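Subject: Re: [teleop-users] Lag on second arm during two-arm demos

We see something close to this on our cell and have part of an answer. Setup first, so you can compare. Two arms, a two-finger gripper on each, one operator, Plarkex as the teleop layer and Jatel for logging. The task is cubes and blocks between the conveyor and the blue bin. Both views below are from our overhead stream.

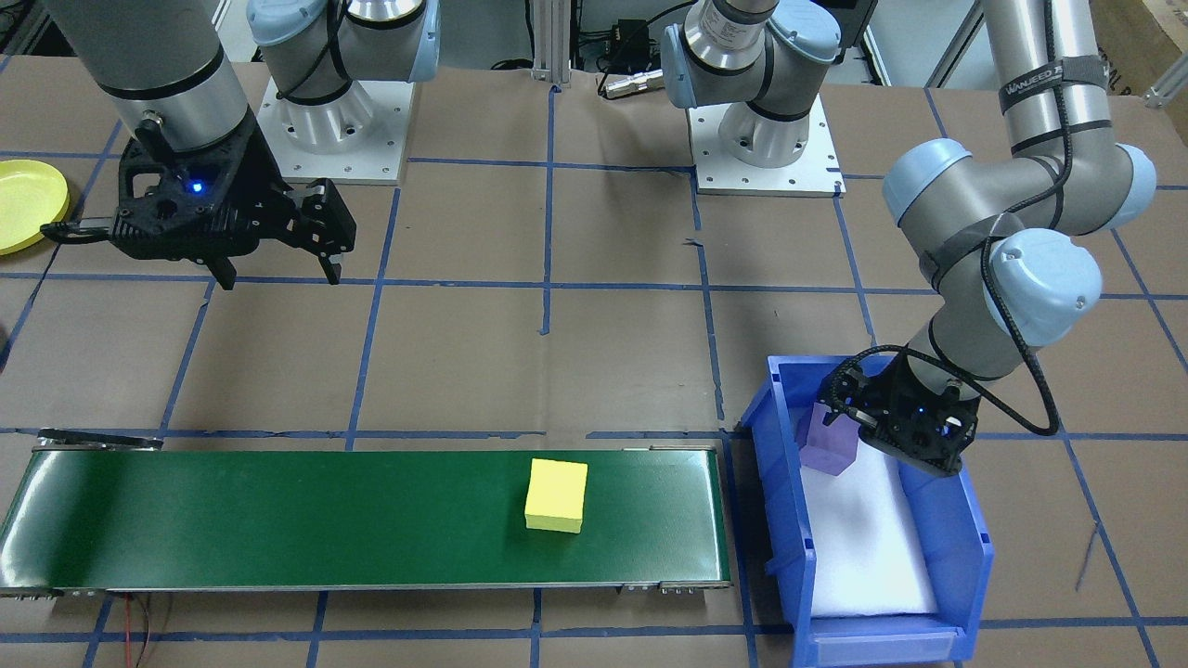
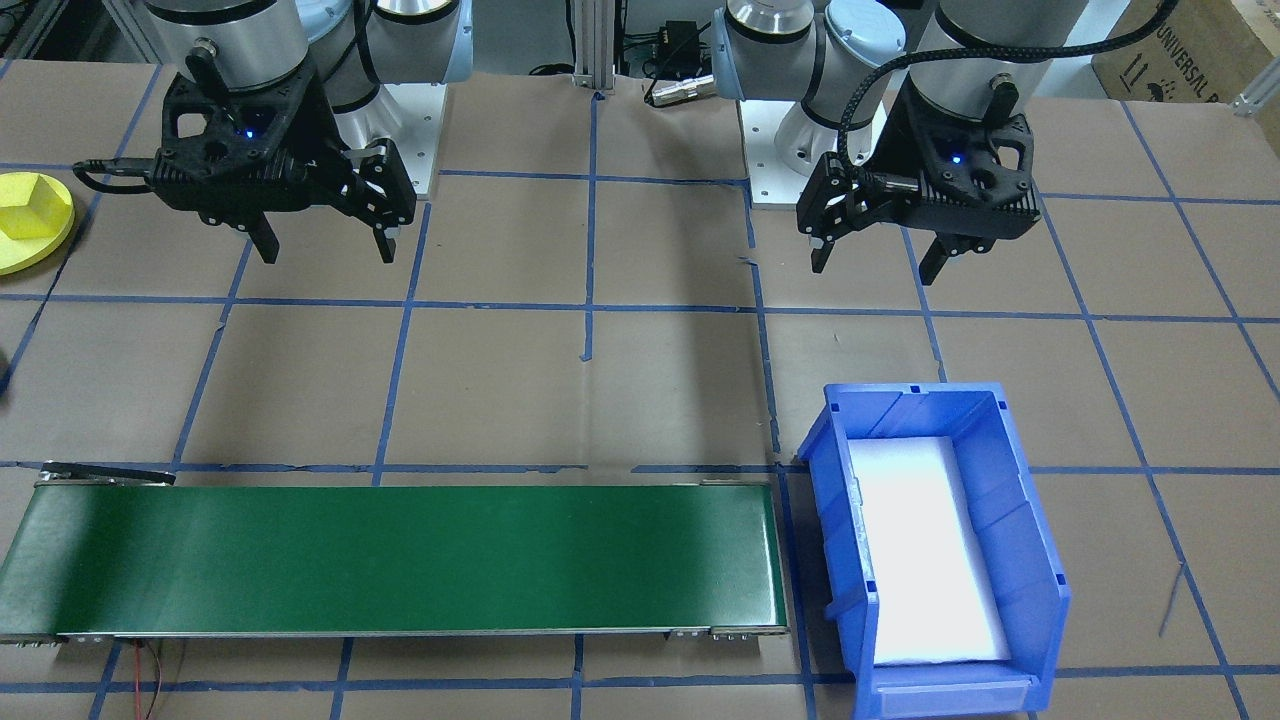
Conveyor cell, both arms. The purple block and the yellow cube are in the first view only.

On 02/03/2020 the original poster wrote:

> We are recording demos with two arms, one hand controller each. The
> first arm tracks fine. The second trails the operator by enough that
> people overshoot the bin and then correct. Swapping the controllers
> between hands makes no difference. Swapping the arm addresses in the
> config moves the lag to the other arm.
>
> Two questions. Is this a known issue with the command queue, and are
> the demos we already have usable for training? We have 200 of them and
> would like to avoid redoing the lot.

To the first question: yes, if you are on Plarkex 2. Commands for both arms go through one queue, and the arm listed second in the config waits for the first to be acknowledged. Your address swap points at the same thing. Version 3 gives each arm its own queue. We upgraded in October and the lag went away with no other change. If you can't upgrade, run two instances, one per arm, and let Jatel merge the logs on timestamp. Check that both instances read the same clock.

To the second: it depends on what you logged as the action. If you logged the controller pose, the action leads the arm state by the lag, and a policy trained on it will learn the lag as well. If you logged the commanded joint positions at the time they were sent, you are mostly fine. We had logged controller pose. We shifted the action stream for the second arm by 45 ms, which was the offset we measured, and replayed the result on the real arms. The reaches were good. The corrections over the bin were not, and no shift will fix those, as the operator really did make them.

So we dropped the demos with a visible correction near the bin and kept the others. Zeturov has a filter for this (look for sign changes in end effector velocity within a set distance of a target), but the default threshold is too tight for hand-guided data and it flagged nearly everything. Loosen it and look at a few rejects by eye before you delete anything.

Other things worth checking:

- Gripper commands. On our cell these go over a separate connection and never had the lag, so shifting the whole second-arm record put the close event in the wrong place. Shift the arm joints only.
- Camera timestamps. Use capture time. Jatel stores arrival time unless told otherwise.
- Tape. We put the grid down for placing parts at the start of a demo. Once policies are trained with it in view, don't re-lay it halfway through a set.

I can post the shift script if it's of use. It assumes Jatel's old log format and would need a small edit for the new one. What does your config have for ack_timeout? Ours was at the default when we measured the offset, and I would expect a different number from you if yours isn't.

--
Doãn lab, manipulation cell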